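Notes for the Friday slot, 10 minutes plus questions

Start with the number, get it out of the way. The Moya paper reports 1,566 grasps with the wrist camera and touch pads feeding one policy. Leave the figure up for a second, then ask what counted as a grasp. In the appendix, a grasp is "object leaves the cloth." Held for how long? Not stated. Put down in one piece? Not stated either.

Say clearly that I like the idea. Touch should help at the point where the fingers block the camera's view of the object. My problem is with the evidence.

First complaint: the baseline. Vision-only was trained on 700 demonstrations, the combined policy on the full set. So did touch help, or did more data help? I asked the Zutar group for the matched run. They have it "in progress." Pause here, people will laugh.

Next, objects. A squash in a bowl is a friendly thing to grab at. It has ridges, it has height, and you can miss by a fair bit and still close on something.

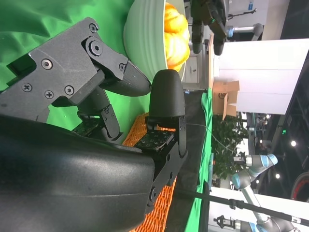 The results table lumps all of this together. When I split out the flat items from the logs they released, I found 52 trials. That is the whole flat-object claim, and it gets one sentence in the abstract. Don't rush this part. Read the sentence out loud.

Plates are where I'd expect touch to earn its keep. The rim is thin, contact comes late, and a small error in height means you press down on the plate or close on air. If the method works there, show me those trials alone, with the failures left in.
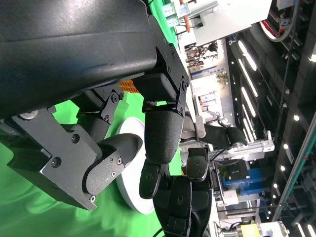 Second complaint: one cloth, one color, every trial. Green everywhere. Gellari swapped the cloth in their own setup and their vision scores moved more than the touch effect claimed here. Different hand, so be careful, don't oversell it.

If asked about Vusgate: same training code, same gap in the baseline. Skip unless asked.

What I'd want before believing it: equal data for both policies, touch signal scrambled as a control, flat objects reported separately. Last slide is just those requests and the link to my split of the logs. Leave it up during questions.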